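2024-07-13

**On the folding of clothes in shared accommodation**

The Telside Residents' Laundry Service has for six years returned clean clothing to its users in one of two ways: on hangers, or folded to a standard rectangle. The proposal now before the management board would end the first of these and require that every garment be folded by the service before collection. The case for it rests on space. The collection room at Telside has 32 shelves and a single rail, and the rail is full by mid-morning on most working days.

It is the view of this essay that the proposal should be declined in its present form, and that the board should consider returning knitwear flat and unfolded, in a shallow tray, for residents to fold at home.

The argument from space deserves a fair answer. A folded shirt takes up less room than a hanging one, and the Pava building, which gave up its rail last December, has been able to fit a second table where the rail once stood. Residents there have on the whole been content. Pava, however, serves mainly single tenants on short lets, whose washing is largely cotton and bed linen. Telside has a greater share of older households, and a greater share of wool.

Wool and similar knits do not take kindly to a standard fold. The service folds to the width of its shelves, and a jumper folded to that width receives a crease down the front of each shoulder and a third across the chest. If it then waits for three days, as items left over a holiday often do, the crease is firm by the time it is collected. Of the 234 comments received during the consultation, the largest group concerned precisely this point — and very few of them mentioned space at all.

There is also a matter of principle. Folding is commonly treated as the last step of washing. It would be more accurate to treat it as the first step of storage, and storage belongs to the household. One resident keeps jumpers rolled in a drawer, another stacks them on a wardrobe shelf, and a third lays them in a chest at the foot of the bed. Each of these calls for a different fold. A service that imposes its own will in many cases see its work undone within the hour, at a cost in staff time which the board has been asked to reduce.

The objection raised by Pathak, the contractor that supplies the trays, is that unfolded garments look untidy and may give a poor impression of the service. That is a reasonable concern for a shop. A laundry is judged on whether the clothes are clean and fit to wear, and the Wivora site has used trays for its delicate items without complaint.

Residents, for their part, would need somewhere to do the work. A bed serves better than a table for most knitwear, being wide enough to take the body of the garment and both arms. The usual advice is to lay the piece front side down, but there is much to be said for beginning with the front upwards, as with the red sweater spread across its bed, where a sleeve that has bent and twisted, with deep folds gathered near the armpit, can be found and straightened before anything is turned over. The board's guidance leaflet makes no mention of sleeves, and it should be amended whether or not the wider proposal is adopted.

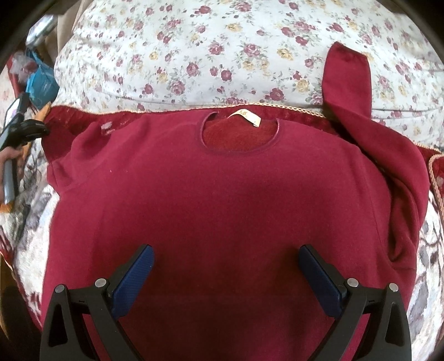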